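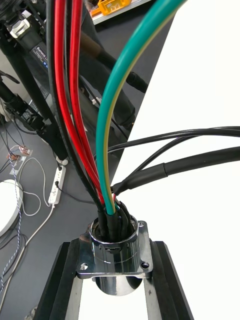

Panel connectors: heat-shrink on every wire, worth it or a waste of tubing?

Started by flangeface, Jun 29, 2025
547 views

flangeface wrote:
I keep being told that every conductor going into a round metal shell needs its own sleeve of heat-shrink. I've just done one with two reds, a black, a green with a yellow stripe, and two thin black cables and a thicker one on the side, and the back end was so fat with tubing I could barely seat it in the ring. I'm not convinced all that plastic does anything. The strain relief should be handled by a clamp. So who says it has to be there, and have they ever seen one fail without it?

Wodham wrote:
I have. Pulled a shell apart last September and two bare solder cups had been rubbing each other for who knows how long. The sleeve is insulation first. If it also stiffens the wire a little, fine.

flangeface wrote:
Two cups in one connector. That's one story. Were they soldered well to begin with?

Wodham wrote:
No idea, I didn't build it. Does it matter? Sleeves would have kept them apart either way.

ohmsweetohm wrote:
I'm with flangeface on half of this. Sleeve the cups, sure. But people use tubing that's two sizes too big, then pile a second layer over it, and you end up with a plug of plastic jammed in the shell. Try replacing one wire in that. You'll be cutting out four to get at it.

Also watch the green/yellow. It's usually the stiffest thing in the bundle and it wants to go its own way. Leave it longer than the others so that if the cable ever gets yanked, ground lets go last.

Wing-sze Yu wrote:
Agree on leaving the ground long. I don't agree that a clamp replaces sleeving, they do different jobs. I teach this to new hires at Brisen and the ones who skip sleeves are also the ones who skip tug tests.

flangeface wrote:
That tells me about your new hires. It doesn't tell me about sleeves.

Fine, say I keep them on. What about the board end? Mine goes to a circuit board and the advice there is even worse. Somebody on another forum told me to put hot glue on every header.
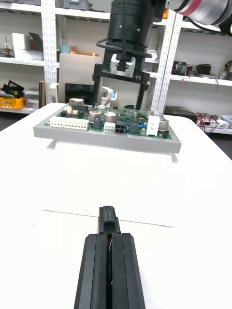

I've got a long white multi-pin connector along one side and a couple of little four-pin ones, and I can't see glue doing anything for those except making me swear at it later. They have friction on their side already, and the board stays flat in its tray.

ohmsweetohm wrote:
No glue. Whoever told you that has never had to swap a board.

Retamal wrote:
Depends on where it lives. On a bench, no glue. Bolted to something that shakes, I'd want a locking header or at least a tie point close by. The silver capacitors worry me more than the plugs do. They stand up on two legs and get leaned on every time someone reaches across.

flangeface wrote:
Has anyone measured any of this? Everybody has a rule and a bad experience.

Wodham wrote:
You asked for bad experiences in your first post.

flangeface wrote:
Fair. I'll sleeve the cups with one snug layer, leave the ground long, and skip the glue. Still think the clamp is doing most of the work.

Wing-sze Yu wrote:
Slide the tubing on before you solder. I still forget.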